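Kit Jomado de empurrar blocos: vale a pena para uma bancada pequena?

Perguntado em junho, na categoria Robótica e automação
415 visualizações
3 respostas

Boa tarde. Estou para comprar o kit de tarefas de mesa da Jomado, o que vem com as peças coloridas e a haste que se monta no punho do braço em vez da garra. O meu braço é um Wetova de 7 eixos, usado, comprado sem manual.

Queria saber se a haste encaixa no Wetova sem adaptador e se as peças deslizam bem em qualquer superfície. Na página do produto só dizem "tampo liso". O meu tampo é perfurado e desconfio que as peças prendam nos furos.

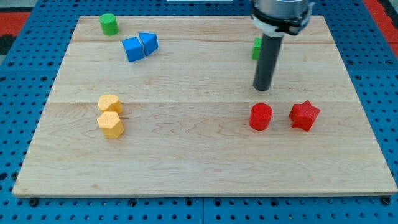
Também não percebi se a tábua vem incluída ou se é vendida à parte. O preço muda bastante conforme a loja e numa delas a lista do conteúdo nem aparece. Se alguém tiver o kit e puder dizer o que vem na caixa, agradeço.

Resposta 1 (marcada como útil)

Tenho o kit há uns meses. Por partes:

A tábua é à parte. Na caixa vêm as peças, a haste, a abraçadeira e os parafusos. Eu mandei cortar uma tábua num carpinteiro e ficou mais barato que a deles.

No Wetova a haste não entra direto. A furação do flange é diferente e precisa do anel adaptador da Pruvost, que custa 20 euros. Aperte bem, porque o meu ganhou folga e as peças começaram a fugir para o lado quando eram empurradas.

Quanto à superfície, não use as peças diretamente em cima do perfurado. As que têm cantos, como a estrela e os prismas, prendem nos furos. Em madeira lixada andam bem. Se a tábua tiver emendas, passe a unha por cima antes de começar. Se sentir degrau, lixe. Os cilindros são os mais fáceis de empurrar em linha reta, a estrela roda quase sempre e o controlador tem de corrigir.

O ponto fraco é o software. O programa de exemplo supõe uma altura de haste fixa e com o adaptador essa altura muda. Tem de medir e alterar no ficheiro de configuração, senão a ponta raspa na tábua.

Resposta 2

Compre o da Hernomberg, é melhor.

Resposta 3

O da Hernomberg traz a tábua mas as peças são mais leves e tombam com facilidade, eu devolvi. Sobre a altura: comece com a ponta bem acima e vá descendo devagar, com a velocidade no mínimo. Não sei se a Pruvost ainda vende o anel, da última vez que vi estava esgotado.

Comentário do autor da pergunta: obrigado, vou encomendar o kit sem a tábua e perguntar à Pruvost pelo anel.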